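Re: [Makis-list] Clearing the back room before July 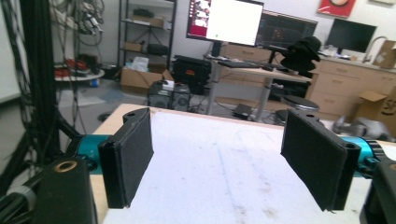
The back room from the big white table, looking towards the desk

Hi all,

Thanks to everyone who answered my moan about boxes! I've pasted in the original below because somebody said it never reached them.

So, where I've got to. The black shelves are the bit I'm happiest with. There's a cardboard box on an upper shelf, a little brown one further down, plus the black bag, and I'd like to keep it at that for as long as we can possibly manage. The floor is another story. The open box with the white packing in it can go as soon as I know whether Warmont want their packaging back (does anyone remember what we agreed?), and the black case with the red label needs a proper home, ideally one I don't walk into.

The standing desk stays where it is, both monitors too. I did wonder about shoving the round black stool somewhere else, but under the desk is fine and I do like to perch. The hat is staying on its stand at the end of the desk and I won't be taking questions.

What I'm stuck on is the counter. I'd love to have it clear by the tap so that people can rinse a mug in peace, and there's a monitor and a cardboard box up there at the moment. Could the monitor go on the round white table if we found somewhere for the red things? Or is that just moving the muddle a couple of steps to the left?

Also, the big table has picked up some grey smudges. I've tried washing-up liquid. Any better ideas, please send them, nothing too fierce!

I'm in until almost 11 tonight if anyone fancies lugging a box.

Hok-lam

> From: Hok-lam Yang
> To: Makis-list
>
> Evening all, quick one. Bendance are dropping off 15 more
> cartons in July and I haven't the faintest where they'll go.
> If you've got a box in the back room, could you put your name
> on it or take it home? Anything without a name I'll offer to
> the Chae lot downstairs.
>
> H.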